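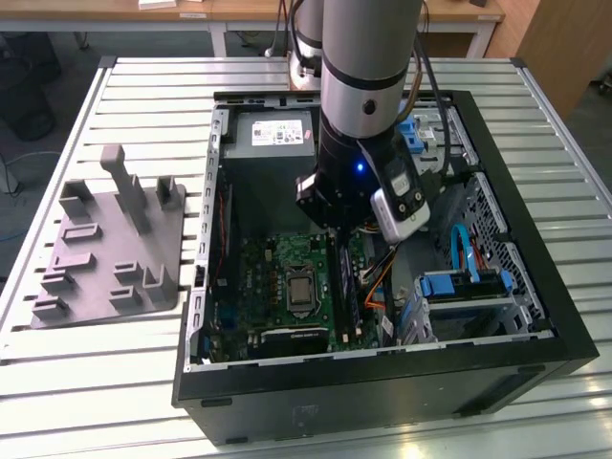

# Is an old office tower worth opening up?

Project report, Padmavathi Panicker
Supervisor: Kamala Kandasamy

## 1. Where the question came from

The Levisari repair guide claims that any used desktop can be stripped to its main parts in 33 minutes with ordinary tools. It also says this makes reuse "effortless". I doubted both claims before I started and I still doubt the second one.

My project took one black tower, laid on its side with the panel off, and asked what a beginner would have to deal with before getting anything useful out of it.

## 2. Access

With the case on its side the motherboard faces up, and most of the parts can be reached from above. The guide makes a lot of this. It says much less about the cables. Orange and yellow power wires come down near the middle of the case, towards the board, and the light-blue and red SATA cables are over by the drives. I moved the same bundle out of my way again and again.

The blue plastic hard-drive caddy was the best part of the design. It came out without a screwdriver, although I pulled the wrong way first. The guide calls the blue parts "self-explanatory", and I would like to know who they tested that on.

The processor was a different matter. Its metal lid was easy to find in the socket, but the guide jumps from "locate" to "lift out" in one line -- with no word about the catch or about keeping fingers off the contacts.

## 3. Time

My first full strip-down took 56 minutes. Kamala Kandasamy pointed out that I had stopped to label cables, and this is fair, but a person who skips the labels will pay for it when the parts go back in. I did not do a second timed run, so one result is all I have.

## 4. What the parts are good for

The guide lists nearly 300 models it says can be reused "in full". I found no account of how that was checked. The memory and the drive are the obvious things to save. I am less sure about the power supply, as I had no means of testing it under load, and a certification label only describes the unit as it left the factory.

## 5. Still to do

- Repeat the timing with someone who has not read the guide.
- Borrow a load tester for the power supply.
- Write to Levisari and ask where the 33 minutes came from.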